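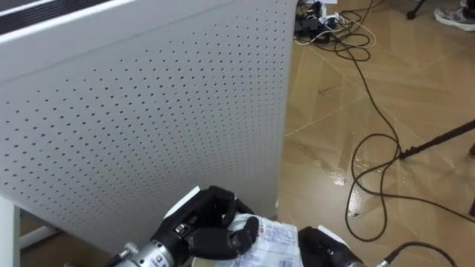 Has anyone hired a Skestum humanoid for household chores? Is it worth it for a small flat?

Mon 16 April, posted by Maribel Mamani
3 minute read

I look after two furnished flats that we let by the week, and I have been quoted for a trial of the Skestum service. They bring a two-legged robot and an operator, set it up in one room and run a list of jobs you agree beforehand. The quote is £200 a day plus a £108 set-up charge. The salesman was pleasant enough but kept saying the list was "flexible", and I would like to know what that means before I sign.

My list would be: pick up rubbish and put it in the bin, move the bucket and the water container from one side of the room to the other, wipe the desk. The flat has wooden floors and a lot of furniture close to the walls. I don't need it to be quick. I do need it not to scratch anything, and I want to know whether I have to be there all day.

I also had a quote from Brevel, but they only do arms on a fixed stand, so it would not reach the floor.

Solène Mallet

We had the Skestum trial last September, four days of it, in a room much like yours with parquet and a desk against the wall. These are my notes, in no special order.

Rubbish. It can handle crumpled plastic, and I had expected that to be the hard part. Thin bags are awkward because they catch on the fingers, so ask the operator to include some in the demonstration and don't let them use only boxes and bottles. Put the bin somewhere open. Ours started out between the desk and the drawers and we had to move it.
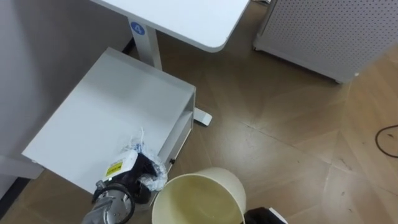

Plastic bag in the gripper, beside the bin.

Low places. Anything under a desk or close to a drawer unit takes longer, and the operator will want space to stand as well as the robot. Measure the gap you have and send it to them before the day. We didn't, and lost most of the first morning to shifting furniture.

Carrying. This was the part I was happiest with. Buckets and anything with a handle are fine. Ask what weight they will agree to in writing, as ours was lower than the one in the brochure.

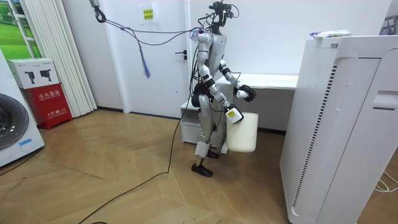 Photo: Solène Mallet

Cables. Ask about these first. The set-up we hired had a line from overhead and another along the floor, and you can't let guests walk through the room while it is working. If your ceiling won't take a fixing, tell them now. They have a stand, but it is charged as an extra and takes up a corner.

Floor. No marks on ours. I asked for clean shoes on the robot and on the operator and they did both.

You don't have to stay all day, but someone should be there for the first hour to agree the list.

Gwenaël Leclerc

Too dear. A cleaner does both flats in a morning. I would only pay for this if you want to see one working.

Shiuli Mollah

I agree with most of what Solène wrote. A few things to add from our hire, which was a single day.

"Flexible" means they can swap a job for another one of the same type. Carrying a jug in place of a bucket is no trouble. Wiping counted as a different type for us and went on a separate sheet with its own price, so check that line in your quote.
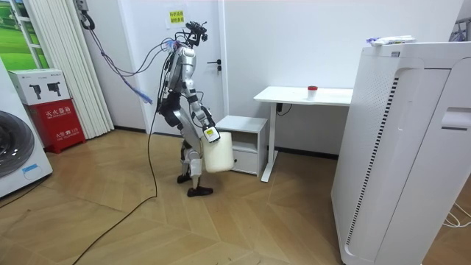 If the container has water in it, agree how full. We were told to keep the cap on and stay well under the top, and the operator checked it himself before each run. Leave a clear path from one end to the other as well. Rugs had to come up, and so did a loose extension lead that I had forgotten.

Cancellation is 10 days' notice or you lose the set-up charge. It is in the small print on the back page. I rang and they wouldn't move on it.

For comparison, Grasso also hires out a walking model but they wouldn't come to a private flat when I asked, only to business premises. As yours are lets they may say yes.

Contact Rakonora Help | © Rakonora | Back to top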